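Review: Skernel tabletop loom, 5-dent, with stand
Craft Equipment Reviews
2024-07-12

The Skernel is a rigid heddle loom sold for home use and for teaching in schools, libraries and craft centres. Our textile studio bought one in March for its evening weaving courses, and this review is based on the use it has had from tutors and learners. The loom was bought at the full price of £306, which includes the stand, one heddle, two stick shuttles and a threading hook. No payment or loan was accepted from the maker.

Assembly
The loom arrives flat in a single carton. The side pieces, beams and crosspieces are clearly stamped, and the printed instructions are good except for the page on the ratchets, where the drawing shows the left-hand pawl facing the wrong way. Anyone who follows the drawing will find that the cloth beam slips as soon as tension is applied. The maker's website now carries a corrected page, but the copy in our carton did not refer to it.

The beech parts come unfinished. We gave ours two coats of wax and left it for a week before warping. The heddle blocks were slightly rough on the inner face and needed a light sanding.

Warping
Direct warping from a single peg is straightforward, and most learners managed a narrow warp in one evening with limited help. The peg clamp opens wide enough for an ordinary table but not for our workshop benches, which have a deep rail under the edge. A separate clamp had to be found.

The back beam holds a long warp well, provided that paper or sticks are wound in with it. We put on a test warp of wool singles from Wurora and a second of unmercerised cotton from the same supplier. The wool behaved well throughout. The cotton lost tension at the selvedges towards the end of the piece, and two threads on the right had to be weighted.

Weaving
The shed is generous for a loom of this size. In the upper position the heddle sits firmly in its block and stays there when the beater is used with some force. The lower position is less secure – the heddle rests against a shallow lip and can be knocked out by a sleeve. Several learners remarked on this, and our tutors now mention it at the start of each course.

Open, textured cloth is what the loom does best. Thick handspun, torn fabric strips and loops of unspun fleece all passed through the coarse heddle without difficulty. Pick-up patterns are possible, although the pick-up stick has to be bought separately. For finer cloth a 10-dent heddle is needed, and with it fitted the shed becomes noticeably narrower.

The ratchets are cast metal and make a good deal of noise. In a room with several looms in use this is tiring.

Comparison
The studio also owns two older Nostis looms, which are heavier and do not fold. They hold tension better under cotton and linen, and for rugs or firm table mats we would still choose them. The Skernel can be folded with the work in place, and it goes into a cupboard that neither Nostis will enter. For courses that share a room with other activities, that has been the deciding point.

Spare parts
A replacement pawl was ordered under part number 3689. It came in 5 working days and fitted without adjustment. Heddles in other sizes were in stock when we checked, but the longer apron rods were not, and no date was given.

Summary
The Skernel suits beginners, tutors and weavers who work mainly in wool and mixed yarns. Those who intend to weave linen or dense cotton should try one under full tension before buying. We would like to see a deeper lower heddle rest, a wider peg clamp and a corrected instruction sheet in every carton. The studio expects to order a second loom for the autumn programme.

Rating: four stars out of five

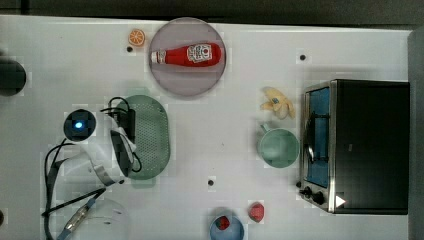

Photo: Stöckli / Craft Equipment Reviews

Readers who have used this loom for a year or longer are invited to send comments on wear, in particular to the ratchets and folding joints. Comments may be added to this page at a later date.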